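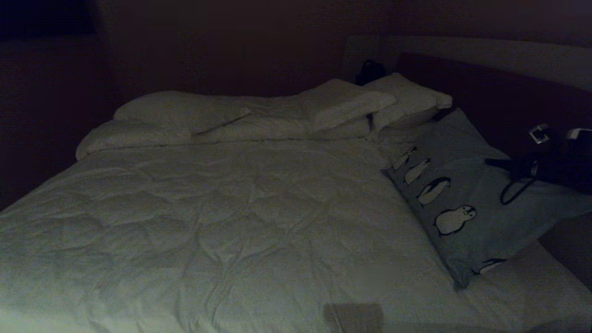 The Guest Rooms at Pusitz – Gallery

Welcome to our small gallery. The house in Larnden has 2 bedrooms for guests, and many people write to us before they book to ask how the beds look. I try to keep this page fresh. The last change was on March 20, 2026.

The back bedroom, in the evening
White quilted duvet with a stitched pattern of diamonds and waves, and white pillows at the head. The headboard is upholstered in a pale color. The pillow with the penguins is the favorite of all children who visit us, and of some adults also.

About the bedding
The duvet covers are washed after every stay. If you prefer a blanket, please write it in your booking and Annick Penner will prepare one for you. We have also flat pillows for people who sleep on the stomach.

About the penguin pillow
Guests ask often where they can buy it. It was a present from Bernadette Lefèvre, who found it at a market in March, and I do not know the maker. Please leave it in the room – we have only this one.

Prices
One night in the back bedroom is 236, breakfast included. For a full week the price is 1,195. Children up to 2 years sleep free in their own travel cot, which you should bring with you.

Questions about the rooms go to Boris Berisha at the front desk.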